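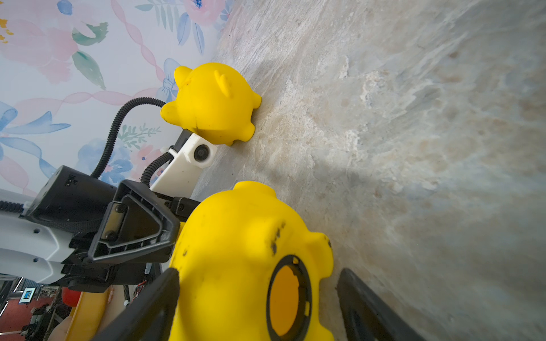 Speaker notes: school funding evening, Hiltgate hall, 17/10/2018

Opening (take your time, let people find a chair)

Good evening, everyone, and thank you so much for coming out on a school night. I know what it costs to get children fed and homework started and still be here by seven, so I'll try to be worth it. I do tend to wander, as those of you from the Pevham meeting will remember (sorry again to whoever was minding the urn).

I want to talk about what our schools ask families to pay for, and what we might reasonably ask for in return. I'm a parent and a former classroom aide, so please don't expect an economist.

Where we are

There are 448 children enrolled at Pevham and 131 at Cleseck. Both schools sent home a levy notice in term one. At Cleseck it was called a voluntary contribution, and then a reminder came, and then a second reminder, which didn't feel terribly voluntary to the families who rang me.

PAUSE. Ask for a show of hands: who got a reminder?

I'm not cross with the front office. They're lovely, and they're doing what they've been told with the budget they've been given. But when the library aide's hours are being paid for out of cake stalls, we've drifted a long way from what most of us understood a public school to be.

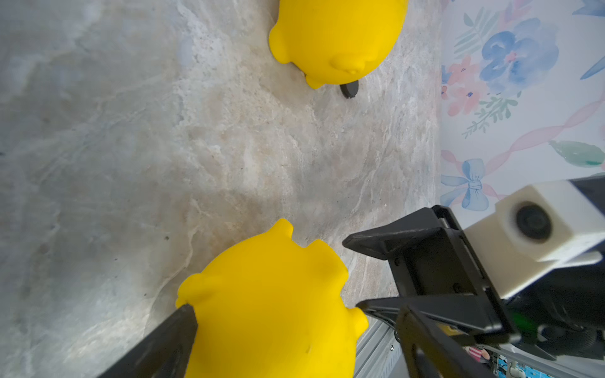

And it does add up, doesn't it? The excursion, the reading app, the sports shirt in the new colour, the headphones. Each one arrives on its own slip of paper and looks quite small. One mum at Cleseck kept all of hers in a kitchen drawer for the year and she had some 40 of them by October.

(If running late, skip to the Quintana part.)

The Quintana plan

Some of you will have seen the Quintana proposal, which would pool fundraising across the two schools and share it by enrolment. I can see the kindness in it. I do worry that it makes us better at filling a gap that shouldn't be there, and that Cleseck, being the smaller school, would come off worse for anything with a fixed cost, like the bus.

What I'm asking for

1. One list of every charge, sent home before the year starts.
2. The word "voluntary" in large type, and no reminders.
3. Library hours paid from the school budget.

Draft letters are on the side table. Change the wording as much as you like, yours will be better than mine. Questions now, then tea.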